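**Sponge or microfiber for a light wood desk?**

**sadum_desk** - Monday, 9:14 pm

Okay so I finally bought the Allora desk after staring at it for almost 9 months (the light one, with the cable hole) and now I'm scared to touch it. My old desk was a black Ultgate thing and you could have mopped it with gravy. What's everybody using for the daily wipe? I've been going back and forth between a little yellow bit I keep around for spots and a big gray towel for the whole top.

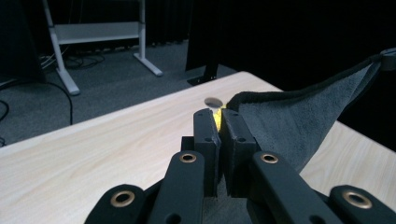
*The yellow one, what you can see of it*

Somebody at work told me anything spongy will wreck the finish and now I can't stop thinking about it.

**benjelloun_fan**

Your coworker is right. Put the sponge down! I dulled a patch on mine in one summer, right where my mug goes, and it took 400 grit and a whole Saturday to even it out. Microfiber only.

**crumbtray**

Disagree, sorry. A soft sponge is fine if you wring it out properly - it's the green scrubby side that does the damage. Mine gets one every night and it's still nice. And please don't tell people to sand a desk before you know what's on it.

**benjelloun_fan**

I sanded MY desk, I didn't tell anyone else to.

**sadum_desk**

Ha, okay, no sanding. So the towel is the thick fuzzy kind, charcoal gray, with a thin black edge all the way along the part I'm looking at. 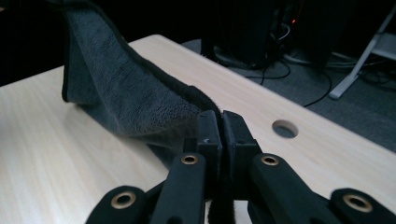
My one worry is that edge. I had a car towel once with a stiff border and it left hairlines on the hood, so now I fold it under when I wipe. Overkill?

**crumbtray**

Not overkill. Fold it, go with the grain, and wash it without fabric softener.

**mugring102**

I cut the edges off mine. Sheds like a cat now, do not recommend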